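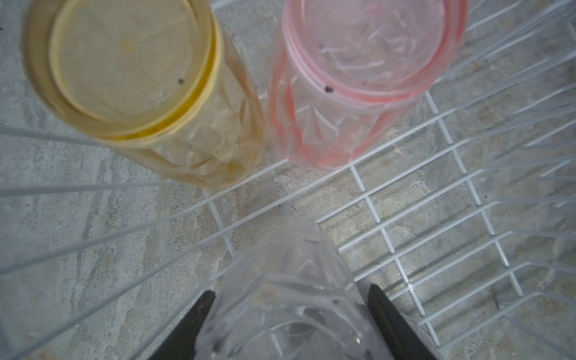
Kitchen again, past eleven at night. The arm (Pickering, until it earns something grander) has graduated from foam blocks to the dish rack, and I have graduated from optimism to tumblers. Plastic ones. I am not a complete fool.

The clear one is the villain. The yellow and the pink it finds well enough, but the clear one is all facets and glare, and the software regards it much as I regard wasps. Noeline Nepia says to stick tape round it. I said that was cheating. She said so was buying the gripper second-hand.

Changed the grip force from 10 to something gentler and moved the wrist camera mount up by 2 mm, which cost me an hour and one of the good screws. It went under the cooker. I have 1,937 lines of code and apparently one screwdriver.

Still to do:

- print new fingertips, softer, if the Guleck filament ever turns up
- stop the elbow creaking (oil? prayer?)
- sort out the cable before it takes the kettle with it

Battery on the laptop says 92 per cent, so it at least is fresh. Noeline wants to try mugs next. Told her they're all in use, and hid hers behind the flour.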